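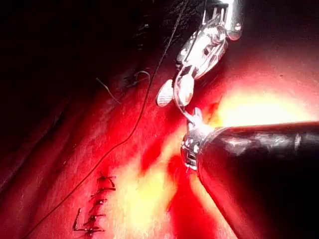 7 Mar 2020 - A travelling exhibition about clean water and sanitation has begun a tour of regional towns, with its first stop at the public library in Tondau. The display was put together by the Ovura Foundation, which works on international development education, and is timed to lead into a wider program of school activities in October.

The exhibition, called Every Litre, looks at how households in four countries collect, store and pay for their water. It is built around the sixth of the Sustainable Development Goals, which calls for clean water and sanitation for all by 2030. Entry is free at every venue.

Visitors walk through a series of panels with recorded interviews, household budgets and hand-drawn maps made by students. One section follows the daily trip to a shared tap in the highland district of Huanca, where families taking part in the project kept a diary of water use for 28 days. Another looks at repairs to a gravity-fed pipeline in the same district and how the cost was divided between the households connected to it.

The diaries were translated by secondary students and checked by the families before they were printed. The full set can be read on a screen beside the panels, and a shorter version is available as a booklet.

A third section deals with sanitation in schools. It includes floor plans for low-cost washrooms and a short film, with captions, on how two schools organised cleaning and upkeep once the building work was finished. The foundation said the film had been the most requested item when a smaller version of the display was shown last year, and it has been lengthened for the tour.

The final section is about water closer to home. Visitors are asked to estimate how much water goes into a shower, a load of washing and a day's cooking, and can compare their answers with metered figures. Younger children can use a set of measuring jugs and a hand pump at a separate table.

The Tondau launch drew 265 people over the first weekend, according to the library, including groups from a number of primary schools in the district. The opening was accompanied by a performance from a local youth choir and a short talk on the history of the town's own water supply, which was piped in from the Vilus reservoir after repeated summer shortages.

The choir will sing again at the Vilus stop, where the exhibition is to be set up in the foyer of the community centre. From there it moves on to smaller halls and libraries. The tour will take in 31 venues in all, most of them in towns that do not have a museum or a permanent gallery.

The foundation said it had chosen smaller centres on purpose. Earlier exhibitions were held mainly in capital cities, and teachers in country areas had reported that the travel time made a school visit difficult. The panels have been redesigned so they fold flat and can be carried in one van, and two people can put them up in an afternoon. Host venues supply tables, power and a staff member for the opening hours.

Each venue will keep the exhibition for at least a week. Guided visits for school groups run for 90 minutes and must be booked ahead through the host library or hall. Worksheets for upper primary and lower secondary classes can be collected at the front desk, along with a teacher's guide that lists links to the geography and science curriculum. Groups that cannot visit in person may ask for a printed set of the panels in poster size, which is sent by post on loan.

Students who take part are invited to carry out a water survey at their own school, recording leaks, tap flow and the amount used on gardens and playing fields. Results will be entered on a shared map, which is due to be published during the October program. Schools may enter as a whole or as single classes, and there is no fee.

A similar survey was tried last year by a small number of schools near Vilus. The main findings were dripping taps in outdoor troughs and sprinklers set to run in the middle of the day. Several of the schools have since changed their watering times, and one has put in a rainwater tank paid for through a local grant.

The shared map will use the same recording sheet so that results can be compared. The foundation has also prepared a version of the sheet for households, after parents at the Tondau opening asked whether they could take part. It can be filled in over a week and returned to any host venue.

Alongside the exhibition, a series of evening talks will be held at the larger stops. Topics include groundwater, the role of women in village water boards, and how drought affects small farms. The talks are open to the public and no booking is needed. Recordings will be placed on the foundation's website after each event.

Organisers in Huanca plan to show a Spanish-language edition of the display later in the year. It will carry the same interviews and maps, with an added section made by students there about the rivers of the district. The two editions are expected to exchange material, and letters written by visiting classes in Tondau will be sent to Huanca with the first shipment of panels.

The exhibition remains at Tondau library until the end of the month and is open during normal library hours. Dates for later stops are posted on the noticeboard of each host venue and on the Ovura Foundation website. Libraries and halls that would like to be added to a reserve list can contact the foundation's education office.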